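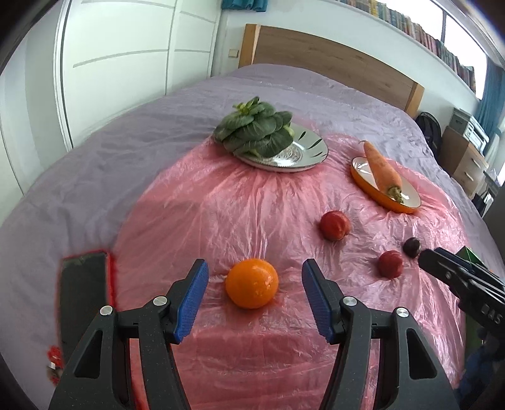 4.2 Pad Comparison on Deformable Support

Publications > Flivo Project > Technical Reports > Section 4

Last updated: 8/28/26

Figure 3. Wrist-side view during the pad comparison. The jaws are open on either side of an orange; both finger pads are blue and textured. A second gripper enters from the right. Other produce, including bok choy on a metal plate and a carrot in an oval dish, lies farther back.

The tests in Section 4.1 used a rigid tabletop. To find out whether those results hold when the support surface moves under load, we repeated the grasping trials on a bed covered with a thin plastic sheet (Figure 3). The sheet wrinkles easily and reflects daylight, and both properties matter for the comparison: the first changes the contact between object and support, and the second affects the wrist camera used for pose tracking.

We compared 2 finger pads. The Baptiste pad has a textured face and is the one shown in Figure 3. The Wedon pad has the same outer dimensions and a smooth face. Each was mounted on the same hand-held jaws, so that the linkage, the opening width and the camera position did not change between conditions. Operators completed 400 grasps in total, divided equally between the pads. Object order was shuffled within each session, and the operator was told which pad was fitted only when it had to be replaced.

A grasp was scored as a success if the object left the sheet and stayed between the pads until it was released over the target dish. Grasps in which the sheet was pinched together with the object were scored separately. On the tabletop this failure had no equivalent, and we had not planned for it in the original scoring form.

The textured pad failed in 9 grasps and the smooth pad in more than twice as many. Most of the difference came from round fruit. With the smooth pad, an orange gripped below its widest point tended to roll upward out of the jaws as they closed — the sheet gave way and the contact line dropped further. Raising the approach height reduced this effect for both pads. For the carrot we found no clear difference.

Tracking loss was more common than on the tabletop and did not depend on the pad. It occurred mainly when the camera was close to the sheet and few fixed features of the room were in view. We excluded these trials from the timing results but kept them in the success counts, as the operator could still finish the grasp by eye.

Bimanual trials are reported in Section 4.3.

Contact: Lucimara Amaral, Voltthorpe | Copyright Flivo Project | Back to top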